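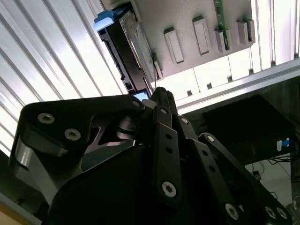 Attachment 1: grey overhead panel, seen from below

Ticket: Label printer drops off network after lunch break
Opened by: Tobiloba Yusuf, Flarkport site
Assigned to: Aaliyah Dufour, Cernine support
Priority: normal
Status: waiting for customer

Tobiloba Yusuf, 1:12 PM
Hello. Our label printer at the packing desk is losing its connection. In the morning it prints fine. When people come back from lunch, the first job stays in the queue and the printer status says "offline". If I switch it off and on, it works again until the next long pause. It started in December, after we got the new Wodik router. I already changed the network cable, same result.

Aaliyah Dufour, 1:40 PM
Hi Tobiloba, thank you for the clear report. Could you please tell me two things: does the printer have a fixed address, and what is the sleep timer set to? You find both on the configuration page. Hold the feed button until the light blinks twice.

Tobiloba Yusuf, 2:05 PM
I printed the page. The address is "automatic" and it ends with 70. Sleep timer is 50 minutes. On the computer, in the port settings, I see an address that ends with 44. So they are different, but I did not change anything there.

Aaliyah Dufour, 2:21 PM
I think that is the cause. The router gives the printer a new address when it wakes up, and the computer still sends to the old one. Please do the following:
1. Open the router page and go to Reserved Addresses.
2. Add the printer and give it the address ending with 44.
3. Restart the printer and wait four minutes.
4. Print the configuration page again and compare.
Leave the sleep timer as it is for now.

Tobiloba Yusuf, 3:30 PM
Done. The page shows 44 now and the test label came out. But I had to ask Mr. Rattanakul for the router password, he is the only one who has it. I will leave the printer to sleep and try again before I go home.

Tobiloba Yusuf, 4:48 PM
It was sleeping more than one hour and the first label printed without restart. Can we keep the ticket open until I see it also after a real lunch break?

Aaliyah Dufour, 4:55 PM
Of course. I changed the status to waiting for customer. Please write here if it goes offline again, and include a new configuration page.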